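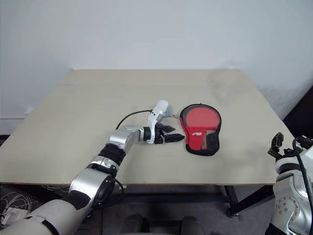
Karby build, left gripper misses zipper pull
Status: open
Opened by: Farzad Bagheri

Paddle case flat on the table, 17 tries, 8 grabs. The rest closed on air or pushed the case away.

Gwion Gape, 2:40 pm: Recalibrate the wrist camera. Fixed it on mine.

Farzad: Did that twice in June. Same misses. I don't buy calibration – the offset changes from try to try, and a bad calibration should miss the same way each time. Has anyone checked the bracket for play?

Gwion: Try a 200 ms delay before closing.

Farzad: Was 100, now 200. Two more misses. Pulling the bracket tonight.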